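Touring Stage Shows: Frequently Asked Questions

Last updated March 2023

These answers cover family stage shows presented by Sergate at the Zulbridge theater. For school group bookings, use the separate group form.

How long is a typical show?
Running time is listed on each show's own page. Most family shows are played in two acts with one intermission of 16 minutes. A show without an intermission is marked "straight through" on the listing.

When do the doors open?
The lobby opens one hour before curtain. Seating begins when the stage crew clears the house, usually half an hour later.

Do children need their own ticket?
Yes, from age two. Children under two may sit on an adult's lap in any row except the front row of the balcony. A lap ticket is free but must be added to the order, as it counts toward the room limit.

What happens if we arrive late?
Latecomers are held in the lobby until a break set by the production. The break may fall as late as the end of the first act. Late seating may not be in the seats printed on the ticket.

Can I exchange tickets for another performance?
Exchanges are accepted up to 24 hours before curtain, subject to open seats. Any difference in price is charged or returned to the original card. Tickets bought through Gondero must be exchanged through Gondero — the box office cannot open those orders.

Are there performances with reduced sound and light?
Each family show with a run of nine or more performances includes one relaxed performance. House lights stay on at a low level, sound peaks are lowered, and the audience may enter and leave freely. Strobe effects are removed.

Can I take pictures?
Cameras and phones may be used before the show and during the curtain call only. Flash is not allowed at any time.

Is there a meet-and-greet with the cast?
Only where listed. The pass is sold separately and does not include a seat. Each session is limited to 16 families.

Where should I park?
The Stępień garage connects to the lobby by a covered walkway. Evening rates are posted at the entrance. The box office does not validate parking.

When is the next season announced?
In November. Mailing list members receive the schedule one day before public sale.
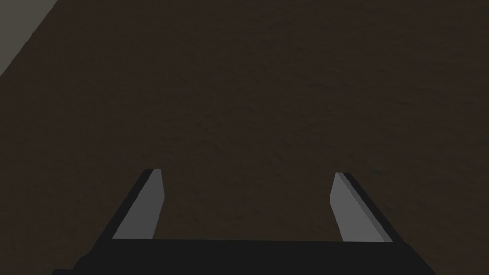
Ye-ji Kwak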